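Cubos de colores

Miércoles, 11 de febrero de 2026 – Por Macario Sandoval

Los cubos de colores son, para mí, el juguete más agradecido que existe: seis caras iguales, un solo color por pieza y a apilar. Yo empecé con un juego heredado y ahora guardo 117 (¡mi mesa ya no da más!).
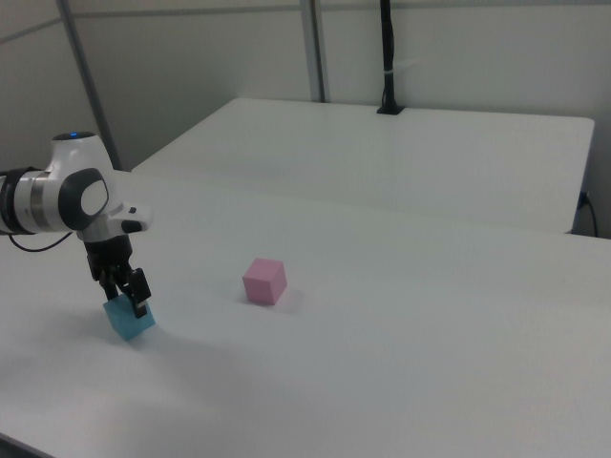
Los tonos pastel, como el celeste o el rosa, me gustan más que los chillones – sobre una mesa blanca se distinguen de maravilla y no cansan la vista. Para empezar a clasificar por color bastan dos piezas, y luego vienen las filas, las torres y los puentes. Ona Kalniņš llegó a juntar casi 200 y las ordena por tono, del más claro al más oscuro.

6 comentarios · 2 compartidos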